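Date: 8 Feb 2018
Subject: Re: [zindarby-home] specks that keep coming back in the white sink

> I wipe the bowl every morning and by dinner there are little
> black bits in it again. Is it the faucet? The drain? I'm on my
> third sponge and about ready to rip the whole vanity out.

Don't rip it out yet! I had the same thing going on in my Tolentino rental for most of August, and mine came from the rubber washer inside the faucet, which was crumbling. Run the water hard into a white cup and look at what lands in the bottom. If you get black crumbs, a new washer is 2 bucks at Vergate and you're done in ten minutes. If the cup stays clean, I'd start suspecting the overflow hole (a bottle brush gets in there pretty well). 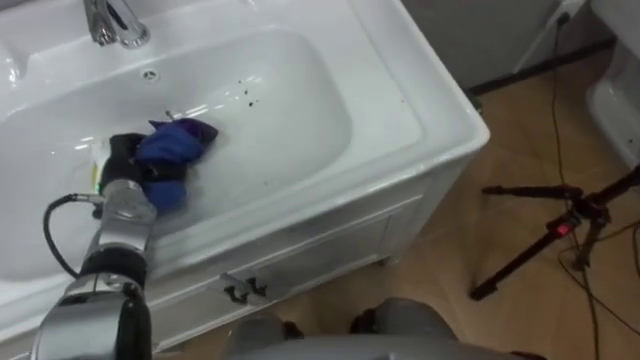

As for sponges, I gave up on them. They hold grit and then you're just dragging it around the bowl. I switched to the Plurik cloths, the 60 pack, and I still have most of them left. Damp cloth, tiny squirt of dish soap, and I go from the rim down so the dirt ends up near the drain.
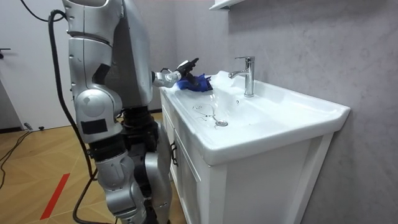 My other tip is to quit buying white cloths for a white sink – you can't tell what's been left behind or where you dropped the thing. A deep blue one like that is impossible to lose, even scrunched up in the back corner by the wall, and that corner is where I always find the worst gunk. Push right into it with a fold of the cloth, then rinse and go over it again.

Let us know how the cup test goes, I'm curious now!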